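Startseite Magazin Gespräche

»Ein Brett muss man anfassen wollen«
Terence Stockdale entwickelt Brettspiele für den Kleinverlag Vevonetti. Ein Gespräch über Prototypen, Absagen und zu lange Anleitungen.
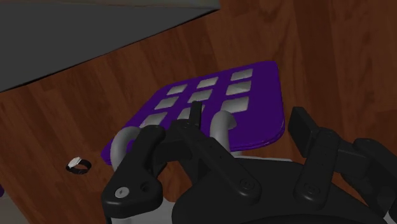
Vom Lager an den Spieltisch

Stockdale kam über Umwege zum Beruf. Zehn Jahre lang arbeitete er im Lager einer Druckerei in Plakley und nahm Kartonreste mit nach Hause. »Meine ersten Spiele waren furchtbar«, sagt er. »Eines dauerte vier Stunden, und am Ende hatte immer der gewonnen, der angefangen hatte.«

Sein erstes veröffentlichtes Spiel heißt »Granach« und erschien in einer Auflage von 881 Stück. Davor lagen 263 Testpartien, die er in einem Heft notiert hat – mit Spielerzahl, Dauer und den Stellen, an denen jemand nachfragen musste. Wird zweimal an derselben Stelle gefragt, schreibt er die Regel neu.

Weniger Text, weniger Teile

Die Anleitung zu »Granach« hatte anfangs 16 Seiten, gedruckt wurden vier. »Ich streiche zuerst die Ausnahmen. Eine Regel mit drei Ausnahmen ist meistens eine falsche Regel.« Auch beim Material hält er sich zurück: Figuren bestellt er erst, wenn das Spiel mit Knöpfen und Münzen funktioniert.

Absagen bekommt er bis heute. Ein Redakteur schickte ihm einen Entwurf mit einem einzigen Satz zurück. »Da stand: zu viel Rechnen. Er hatte recht.«

Im Februar soll »Pearce« fertig sein, ein Legespiel für zwei. Geplant sind zunächst 200 Exemplare. Am Wertungssystem sitzt er noch.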